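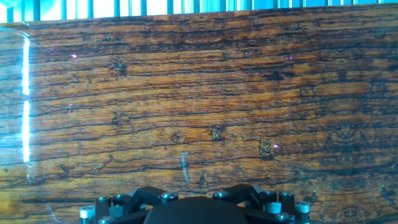
*Pálfi*

**光沢木目板**(こうたくもくめいた)は、表面に木目があり、その上に強いつやを持つ板の総称である。天然の木を切って塗装したものと、木目を印刷した紙やフィルムを基材に貼ったものの両方がこの名前で呼ばれる。棚板、机の天板、壁の内装、楽器の外側、盆、額、展示台などに使われる。この記事では、板の見え方、仕上げの方法、置き方、手入れについて述べる。

## 名称

日本語では「鏡面仕上げの板」「つや板」「艶出し板」などの言い方もある。「鏡面」は最も強いつやを指す言葉で、物の輪郭が表面に読めるくらいに映るものに使う。弱いつやは「半つや」、さらに弱いものは「三分つや」や「つや消し」と呼ばれる。これらの境目は塗料を作る会社により少しずつ違うので、注文のときは名前だけに頼らず、見本の板を見て決めるのが普通である。

「木目」と「杢」(もく)は、よく似ているが同じ言葉ではない。木目は木の断面に出る線の模様の全体を指し、杢はその中で特に珍しく、装飾の価値が高いと考えられる模様を指す。波のように揺れるものは波杢、縮れた布に似たものは縮み杢、小さな丸が集まるものは玉杢という。この呼び方は職人の間で生まれたものが多く、一つの板を二人が別の名前で呼ぶことも珍しくない。

## 木目の見え方

### 線

木目の線は、木が育つ季節の違いから生まれる。春から夏の早い時期にできる部分は色が薄く、夏の終わりから秋にできる部分は濃い。板を木の中心に向かって切ると、線はほぼ平行になり、これを柾目(まさめ)という。中心から外れた所で切ると、山の形や楕円の形が出て、これを板目という。

濃い線が強く波打つ板では、一本の線が途中で二つに分かれ、先のほうでまた一つになることがある。線の太さも一定にならない。髪の毛のように細い線の隣に、縁がぎざぎざの太い帯が走る。赤みのある橙色や琥珀色の地に黒に近い焦げ茶の線が重なるものは、遠くから見ると縞に見え、近くから見ると割れ目に見える。実際に割れている板と、割れたような模様の板は、目だけでは区別しにくい場合がある。つやの層が厚いと、指で触れても段が感じられないからである。

印刷の木目では、同じ模様がある間隔で繰り返される。長い板を二枚並べ、同じ形の節や枝分かれを探すと、繰り返しが見つかることがある。ただし、繰り返しの間隔が板の長さより大きければ、一枚だけを調べても分からない。木口(こぐち、板の端の断面)が見える場合は、そこを調べるほうが早い。天然の一枚板であれば、表面の線は木口まで続いている。貼り合わせた板では、表面の薄い層と中の材料の間に境がある。

### 色

つやのある塗膜は、下の色を濃く、深く見せる。乾いた石を水で濡らすと色が濃くなるのと同じ働きである。塗る前には淡い茶色だった板が、塗った後に赤みのある飴色になり、注文した人が驚くことがある。Troltwoodの内装部門の手引きには、塗る前の板に水を少しつけ、濡れている間の色を見て完成の色を想像する方法が載っている。これは目安であり、塗料そのものに黄みがある場合、完成の色は水で見た色よりも暖かくなる。

時間による色の変化もある。天然の木は日光で色が変わり、濃い材は薄く、薄い材は濃くなる傾向がある。板の上に物を長く置くと、その形が跡として残る。窓の近くに置く板では、物の位置を時々変えるとよい。

照明の色も見え方に影響する。青みの強い光では、橙色の板は少し灰色に寄って見える。光が直接反射する部分では木の色はほとんど消え、光の色だけが目に入る。同じ板の暗い部分と明るい部分を比べて「色むらがある」と判断する前に、見る位置を変えてみる必要がある。

## 光沢と映り込み

光沢とは、表面が光をそろった方向に返す性質のことである。表面が細かく荒れていれば光はいろいろな方向に散り、つやは弱くなる。平らで滑らかであれば、光は入った角度と等しい角度で出ていき、周囲の物が表面に映る。

映り込みの形は、光源の形と板の平らさの両方で決まる。細長い照明は細長い白い筋になる。板が完全に平らであれば筋はまっすぐで、途中に浅いくぼみがあれば、そこで曲がったり切れたりする。塗装の検査で細長い灯を使うのは、この性質を利用したものである。検査する人は、灯を動かさずに自分が横に歩き、筋の曲がり方を見る。曲がった位置に小さな紙を貼り、後で磨き直す。

ただし、筋が切れて見える原因は板のほうだけにあるとは限らない。灯の途中に影になる物があっても筋は切れる。灯と目の位置を変え、切れ目が板の同じ場所に残るかどうかを調べれば、だいたい判断できる。

小さな点の光も映る。機器の表示灯のような弱い光でも、つやの強い暗い板の上では目立つ。居間の棚や音響機器の台で、夜になると点が気になるという人は多い。その場合、板を替えなくても、台の向きを少し変えたり、布を一枚敷いたりすることで大きく減らすことができる。

写真を撮るときにも映り込みは問題になる。木目を記録したいときは、光を板の斜め横から当て、撮る側を光の返る方向から外す。正面から強い光を当てると、白い部分の下の模様は写らず、後で画像を直しても戻らない。

## 仕上げの種類

### 塗膜による仕上げ

最も広く行われるのは、透明な塗料を何回も重ねる方法である。ポリウレタン、ポリエステル、アクリルなどの樹脂塗料が使われる。厚い塗膜を作り、研いで平らにし、最後に磨く。塗膜が厚いほど奥行きのある見え方になるが、重くなり、強く打ったときに欠けやすくなる。

漆による仕上げもこの仲間に入る。漆は空気中の湿り気を使って固まるので、乾いた部屋に置いても早く固まるわけではない。透明な漆を木目の上に塗ったものは、はじめ暗い飴色で、年を経て少しずつ明るくなる。

シェラックを布で薄く塗り重ねる方法は、家具や弦楽器に使われてきた。膜は薄く、つやは柔らかい。酒や熱い器に弱く、白い輪が残りやすい。食卓よりも、飾り棚や小箱に向いている。

### 研磨

厚い塗膜の場合、塗った直後の表面には、ゆず肌と呼ばれる細かな波が残っている。これを耐水の研磨紙で平らにする。粗いものから始めて少しずつ細かい番手に進み、最後は2000番の紙に水をつけて軽く動かす。この段階で表面は一度曇る。曇りは失敗のしるしではなく、そろった細かい傷が全面についた状態である。この後に研磨剤と柔らかい布で磨くと、つやが現れる。

初めての人に多い誤りは、番手を急いで進めることである。前の番手の傷が残ったまま次に進むと、磨いた後に深い傷だけが光って見える。番手を替えるたびに水で洗い、乾かし、灯の下で確認するのが正しい順序とされる。角の部分は膜が薄くなりやすく、研ぎすぎると木の地が出る。角には紙を巻いた台を当てず、指の腹で弱く触れる程度でよい。

### シートと化粧板

木目を印刷した層の上に透明な樹脂の層を重ね、平らな型で押して作る化粧板もある。型の表面が滑らかであれば、できた板にも強いつやが出る。一枚ごとの差が小さく、水にも強いものが多いため、洗面所の棚や店の台に使われる。一方、深い傷がついたときに研いで直すことは難しい。印刷の層は薄く、少し研ぐだけで下の色が出てしまう。

Korkthorpeの製品分類では、天然の突板に塗装したものと、印刷したものが別の章に分けられている。見た目が近いものを同じ章に置くと、補修の方法を取り違えるおそれがある、と説明の欄に書かれている。

## 板の置き方

長い板を作業台や棚に仮に置くときは、支える面の状態が大事である。溝のある金属の台に板を置く場合、板の下には連続した面がなく、細い帯の列で支えられることになる。板に十分な厚さがあれば問題は少ない。薄い板で、溝の方向と板の長さの方向が同じときは、縁が溝の上に来ることがあり、縁だけに力がかかると少し沈む。溝に対して直角に置くと、板は多くの帯にまたがり、安定しやすい。

硬い台との間にフェルトや薄いゴムを入れると、滑りと裏の傷を防ぐことができる。ただし、色のついたゴムは塗膜に色を移すことがあるため、長期間の使用には白いフェルトのほうがよい。板の近くに電気のコードを通すときは、コードが板の上をこすらないように脇に寄せる。コードの被覆に含まれる柔らかくする成分も、長く触れていると塗膜にくっつき、筋の形の跡を作ることがある。

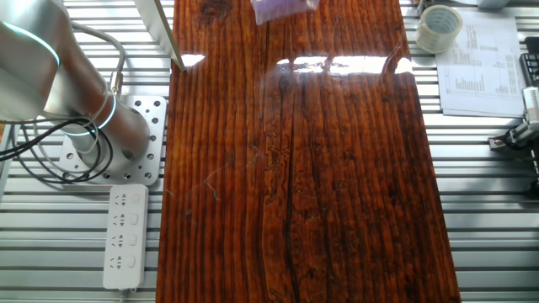 Skistcombeからは、直角に置くことよりも板の端を台から出さないことを先に教えるべきだ、という意見が出ている。端が台の外に出ていると、人の服や鞄が当たり、溝の方向に関係なく板が落ちる。また、端に物を置いたときに板が持ち上がる危険も、初心者には予想しにくいという。さらに、フェルトを敷く場合は板の両端と中央に分けて敷き、一か所に厚く重ねないほうがよいとも述べている。

この意見は多くの作業場の習慣と合う。台より長い板を扱うときは、はみ出す部分の下に同じ高さの支えを置く。支えの高さが少し低いだけでも、長い時間の後には板に反りが残る場合がある。

### 支えの間隔

棚板として使うとき、支えの間隔は板の厚さと載せる物の重さで決まる。本のような重い物を並べる棚では、薄い板なら約40センチごとに支えを置く例がある。つやのある板では、たわみが弱くても映り込みの線が曲がるため、つや消しの板より早く目につく。強度の点ではまだ余裕があっても、見た目の理由で支えを増やすことがある。

### 向きと模様

木目を縦にするか横にするかは、部屋の印象を変える。横に長い線は幅を強調し、縦の線は高さを強調する。二枚以上を並べるときは、線の濃い側と薄い側をそろえるか、わざと交互にするかを先に決める。対称に開いた本のように模様を合わせる方法はブックマッチと呼ばれ、扉や机の中央でよく見られる。この方法では、模様は左右対称でも、光の返り方は左右で同じにならないことがある。繊維の傾きが逆になるからで、片方が明るく、片方が暗く見える。立つ場所を替えると、明暗が入れ替わる。

## 手入れ

### 毎日の掃除

つやのある面では、ほこりと指の跡がよく見える。ほこりは最初に柔らかい刷毛か乾いた細かい繊維の布で払う。砂の粒を含んだほこりを押さえて拭くと、細い線の傷ができる。指の跡には、水で湿らせて固く絞った布を使い、その後すぐに乾いた布で拭く。拭く方向は木目に沿わせる。円を描いて拭いた傷は、灯の周りに丸い模様となって見え、まっすぐな傷よりも目立つ。

油の汚れには、薄めた中性洗剤を布につけて使う。洗剤を板の上に直接たらしてはいけない。継ぎ目や木口に入ると、塗膜の下に水分がまわり、白く浮く原因になる。使った後は、水だけの布でもう一度拭く。

### 避けるもの

- 研磨の粒が入った洗剤、メラミンのスポンジ
- シンナー、アセトン、強いアルコール
- シリコンを多く含むつや出し剤(後の塗り直しで塗料をはじく)
- 粘着の強いテープ(はがすときに膜を引き上げる)
- 熱い鍋、湯の入った薬缶、底の濡れた植木鉢

最後の項目については、敷物を使えばよいと考えられがちだが、ビニールの敷物は熱で塗膜につくことがある。コルクか厚い布のほうが安全である。

### 湿度

天然の木を使った板は、湿気を吸うと幅の方向に伸び、乾くと縮む。長さの方向にはほとんど変わらない。表だけに厚い塗膜があり、裏に何も塗られていない板では、裏だけが湿気を吸って反る。このため、良い品では見えない裏にも塗料を塗る。2月のように空気が乾く時期に暖房の風が直接当たる場所では、板の端に細い割れが出ることがある。

## 傷と補修

傷は、塗膜の中で止まっているものと、木まで届いているものに分けて考える。爪を軽く横に動かし、引っかからなければ浅い傷である。浅い傷は、細かい研磨剤で周りと一緒に磨けば薄くなる。傷の所だけを強く磨くと、そこがくぼみ、映り込みの筋が曲がってしまう。傷より広い範囲を、弱い力で、時間をかけて磨くことが勧められる。

深い傷には、同じ種類の透明な塗料を細い筆で落とし、固まってから平らに研ぐ。一回で埋めようとすると中心が縮んでへこむので、少し高くなるまで何回かに分けて置く。木の色が取れている場合は、透明な塗料の前に色を補う。濃い線の上の傷は、線の色に合わせて細く描くと隠しやすい。波の強い模様の板は、この点で補修が楽である。無地に近い板では、小さな補修でも目に入る。

白い輪の跡は、塗膜の中に水分が入ったものが多い。新しいものなら、乾いた部屋に何日か置くだけで消えることもある。アイロンで温める方法が家庭向けの本に出ているが、塗料の種類が分からない板には危険が大きい。ポリエステルの厚い膜では、熱で細かいひびが入り、元に戻せなくなる。

化粧板の欠けには、色のついた蝋や専用の充填剤を使う。これは傷を隠すもので、元の強さやつやを取り戻すものではない。人がよく触れる縁では、しばらくすると蝋が取れるため、もう一度詰める。

## 保管と運搬

使わない板は、平らに寝かせるか、ほぼ垂直に立てて保管する。斜めに壁へ立てかけたままにすると、自分の重さで曲がる。重ねるときは、つやのある面どうしを合わせ、間に柔らかい紙を入れる。新聞紙はインクが移るので使わない。気泡の入った包装材を塗膜に直接当てると、暖かい倉庫で丸い跡がつくことがある。先に薄い紙で包み、その外側に気泡の包装材を巻くのがよい。

新しく塗った板は、触って乾いているように思えても中がまだ柔らかい。包むまでの日数は塗料の説明書に従う。急いで出荷し、紙の繊維の跡が全面に残ったという例は、補修の相談の中でよくあるものの一つである。

持ち運ぶときは、乾いた綿の手袋が使われるが、つやの強い面は手袋では滑りやすい。長い板では、指先の部分に滑り止めのある手袋を選び、板を縦に立てて二人で運ぶ。寝かせて運ぶと中央がたわみ、厚い塗膜にひびが入る心配がある。

## 用語

**木口** 木の繊維を横に切った面。水を最も吸いやすい。

**突板** 天然の木を薄く削ったもの。合板などの基材に貼って使う。

**目止め** 木の小さな穴を粉や樹脂で埋める作業。これが足りないと、塗膜が時間とともに穴へ沈み、つやの面に細かい点が現れる。

**肉持ち** 塗膜に厚みが感じられる様子。職人の言葉で、測った厚さとは必ずしも一致しない。

**やせ** 塗料が固まった後に体積が減り、下の凹凸が見えてくること。

**ゆず肌** 塗った面に残る、柑橘の皮に似た細かな波。

## 関連項目

- 板目と柾目
- 突板
- 漆塗り
- 化粧合板
- 耐水研磨紙
- ブックマッチ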